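Capstone thread, week 3. The project is a handheld gripper for collecting manipulation demos, plus the policy we train on them. Posting the dull parts as we go. 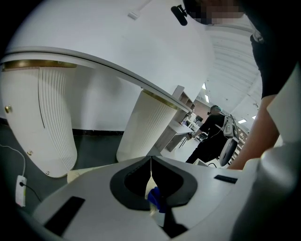 Status first. We have 97 usable demos on the shelf-restocking task. The target for the July review is higher than that, and the gap is mostly rejects.

Reject reasons, in order of frequency: tracking lost, jaw width not logged, operator started before the sync beep. The third one is a training problem. The first two are ours.

Tracking. Plain white surfaces are bad for it. Few features, so the pose estimate drifts when the tool gets close and the wall fills the view. Shelf edges and ceiling lights give it something to hold on to.

What we do now: begin every demo facing the shelves, hold still until the map initializes, then move. It adds a few seconds per take. Drift rejects dropped enough that we kept it.

Jaw width. We read it from an encoder and were losing samples whenever the logger flushed to disk. Moved the write to its own thread. 1,733 samples in the last bench run, no gaps.

The logger is a fork of Brakament, the one last year's team left in the repo. It works. The config format is undocumented, so we are writing that up as part of our deliverable.

Calibration takes 65 seconds per gripper if the board is flat and the light doesn't change. Do it again after a drop. Any drop, even a short one onto carpet.

Policy side: the baseline is Getstead with default settings, no tuning. It reaches the right shelf and then hesitates at the grasp. We suspect latency mismatch between the image and width streams, not model size.

Test for that: shift the width stream by one frame in each direction, retrain, compare. Running overnight on the shared machine. Please don't kill the job named rondow-shift.

Rondow is the team name. Lombardi is the other section's team, and they are doing drawers. We trade calibration scripts but not demos, per the course rules.

Next session is Sunday, 3 operators, same task with objects moved between compartments. If you are signed up, read the start procedure first and wait for the beep.

Shift results go in this thread when the runs finish.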